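Front-loading washer – inspection checklist, Kevunside laundry room
Tue 21 July
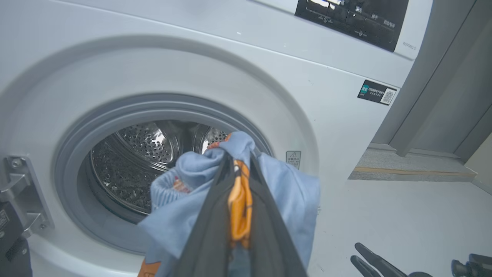 Erhan Ekinci
Building maintenance, Kevunside

1. Door gasket. Grey rubber, folded lip. Pull the lip back and check the full circle for tears, coins and hair. Comment: wiped, no tears found.

2. Drum. Run a dry cloth over the perforations and the paddle. A snag means a burr. Comment: cloth ran clean. Check the lower half with a torch – it is too dark to judge by eye.

3. Loading. Cuffs, straps and loose ends go fully past the gasket before the door is closed. Light blue and bright orange items to be washed separately until colourfastness is known. Comment: remind tenants again.

4. Water temperature. Hottest program not to exceed 90 degrees. Comment: not tested, thermometer with Yiğit Gökçe.

5. Levelling. Machine must not rock when pushed at a top corner. Comment: front left foot turned down, lock nut tightened.

6. Inlet hoses. Replace if bulged or cracked. Comment: pass. Next due December.

Item 4 remains open.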